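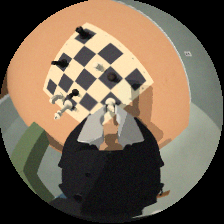 Do you need thousands of demonstrations before a robot arm can learn to move a chess piece?

Fewer than you'd fear for one simple move on one board, and a lot more once you want it to cope with a board that's been nudged, turned or half filled with other pieces.

Right, that's the question I get asked most, so here's a thread on how our chess set is coming along. Kettle on, this might ramble a bit.

We're collecting in simulation first. I drive the arm by hand, the simulator records what the wrist camera sees plus what the joints and fingers are doing, and each go gets saved as one episode. The target is 2,000 of them by the end of June. I am not going to tell you how many we have (fine, it's fewer than that).

Why chess? Small things, odd shapes, and they stand close together. A block on an empty table is a lovely first task, but it lets the model get away with being sloppy. Put a bishop next to a knight and sloppy gets expensive very quickly!

Trilok Dhillon wrote our task list and he's strict about the wording. Every episode gets a plain sentence that goes with it, like "pick up the white rook and put it on the next square along". If I do something different from the sentence, it goes in the bin, even if it was a gorgeous bit of driving.

The lens takes some getting used to. It's very wide, so the board bulges and the tall pieces near the edge look as if they're lying down. They're standing up perfectly well. My first morning I kept coming in at a slant to match what I was seeing, and knocked over half the back rank.

Dörte Mühlbauer's advice was to stop looking at the top of the piece and look at where the base sits. Best tip I've had all year. My success rate went right up, and I've stopped swearing at the screen in front of visitors.
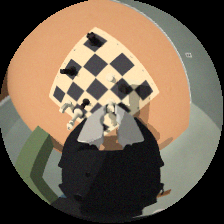
White piece between the fingers, neighbours close by. Chess set, Follurwood sim.

Things I now do at the start of every session: shift the board a little, turn it a little, change which pieces are out. Boring, takes ages, worth it. Our first batch had the board in exactly the same spot every time and the model simply learned the spot. Move the board and off it went, grabbing at thin air with total confidence.

Someone asked if we keep the failures. We do! They get tagged and go in a separate folder. The ones I like best are a miss followed by a second try that works, and those go in the main set, so the model gets to see what recovering looks like. I do 9 of those on purpose per session now.

Shadows are the other thing. The arm throws a big one across the table and dark pieces on dark squares all but vanish in it. I've asked for the light to be moved about between episodes so the model doesn't get too fond of one arrangement. That's on the list for Wednesday.

Oh, and take breaks. After three hours my driving goes all jerky and I can see it in the recordings the next day. Those jerks get learned too, bless it.

Next up is putting pieces down neatly, in the middle of the square. Harder than picking them up, if you ask me. More when I've got something to show.

Last updated: June

Recent threads
Naming your episodes so you can find them again
Gallico or Lesik? Two ways of labelling a grasp
What I got wrong about camera height
Janssen notes, part 3: when to throw a batch away

Contact | © Follurwood | Back to top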